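The woman who keeps the bottle cell running

Yanti Govindasamy has a rule about the purple cables, and she gives it to me before she gives me her hand. "Don't lean on them, don't tidy them, don't tell me they look messy," she says. "They're that long on purpose."

The cables belong to two robot arms bolted to the front of a work surface at Cikine, where the arms spend their days putting plastic bottles into a bin. On paper she is the cell technician. In practice she is the person who gets the call when an arm has stopped halfway through a reach and won't say why.

She came to the job from vending machines, five years of them, at a firm called Zapata. I ask if it was good preparation. "A vending machine has one thing it wants to do and it finds a hundred ways not to do it," she says. "So yes."

Her Thursday starts at the mounting plates. She checks the bolts with a torque wrench, wipes down the long links, then follows each cable by hand from the wrist to the base, feeling for flat spots. A cable that's too short gets yanked every time the elbow folds. One that's too long finds something to catch on. She gets the loop right by running the arm through its worst pose at a crawl and watching the slack, and she'll do this several times before she tapes anything.

"Efraín tied them all down once," she says. "It looked beautiful. You could have put it in a brochure. Then the arm went to full reach and pulled its own connector out."

Efraín Cabrera, who wrote most of the software and is sitting eight feet away, does not look up. "It was a very good brochure," he says.

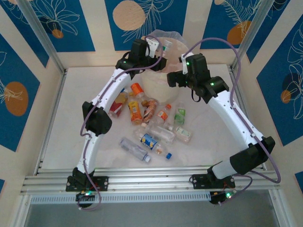
The lights are the next thing. Green on the wrists, green on the little electronics units down at the base, and she looks at those before she looks at any screen. "Green means there's power and it's talking," she says. "It doesn't mean it's happy. I've had everything green and an arm that thought its elbow was somewhere over the parking lot."

That last one is a calibration problem, and calibration is where most of her patience goes. Each arm has to agree with itself about where its joints are, and then the two have to agree with each other about where the bin is. She moves an arm to a known position, reads the numbers, moves it off, brings it back and reads them again. If the second reading has drifted by more than 2 millimeters at the fingertip she starts over. A full round takes about 200 minutes if the phone doesn't ring. The phone rings.

I ask what the hardest part is, expecting to hear something about motors. "Bags," she says. The bin has a liner, and a liner has opinions. If the edge stands up too far, a gripper brushes it on the way in and drags it along on the way out. She folds it over and presses it down, and by the middle of the afternoon it has stood itself up again. Efraín offered to teach the software about bag edges. That was in June. She still folds it.

Then there are the bottles, which she collects from everybody in the building and from two of her cousins. She wants the mix to be ugly. Clear plastic gives the cameras trouble, a label halfway round is better, and a loud cap is a gift. "People bring me those little water bottles with nothing on them and they're so proud," she says. "I say thank you. Then I go and apologize to the robot."

Gripper fingers are what she replaces most. She keeps spares in a cookie tin, sorted by how much she trusts them. The soft kind hold a bottle without crushing it but get shiny with use, and a shiny finger lets go early. The hard ones last and have no manners. She tests a new pair by closing them on the same bottle, tugging it, and listening. I ask what she's listening for. She closes a pair on a bottle and tugs. It squeaks. "That," she says. "If it doesn't squeak I don't want it."
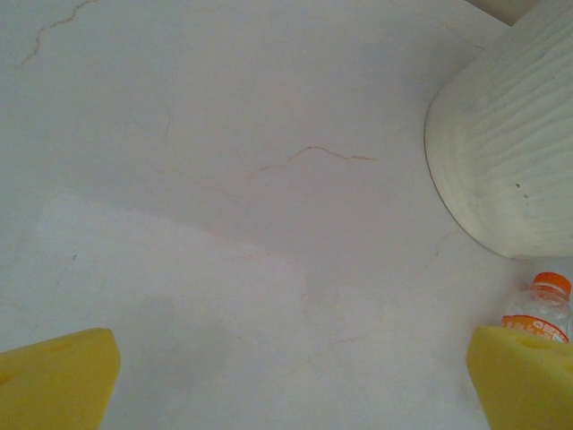
Wrist cameras get their own cloth and their own lecture. She has found fingerprints on lenses, a dried splash of something sweet, and once a price sticker. Her method is to clean the lens, open the gripper all the way, and check that both fingers turn up in the view about evenly. If one side is showing more than the other, either the camera has shifted on its bracket or a finger has gone on crooked, and she would bet on the finger. There's one screw on the bracket she has marked with paint pen so she can see from across the room if it has turned.

Her logbook is paper. Efraín built her a digital one, named it Stultero for reasons he declines to give, and she used it until it asked her to update her password in the middle of a cable swap. The paper one is past 900 entries. I'm allowed to flip through it. Most are short. "Right elbow noisy. Greased. Still noisy, but friendlier." Another says only "Gralter again," underlined hard enough to go through to the next page.

Gralter makes the connectors. I ask what's wrong with them.

"Nothing, if you push until they click," she says. "The trouble is they also click just before that."

She's training Efraín to do the morning check so she can take a week off. He's good on the joints and hopeless on the cables, she reports, in front of him. He says he has a different philosophy of slack. She hands him the torque wrench and tells him to start with the left plate.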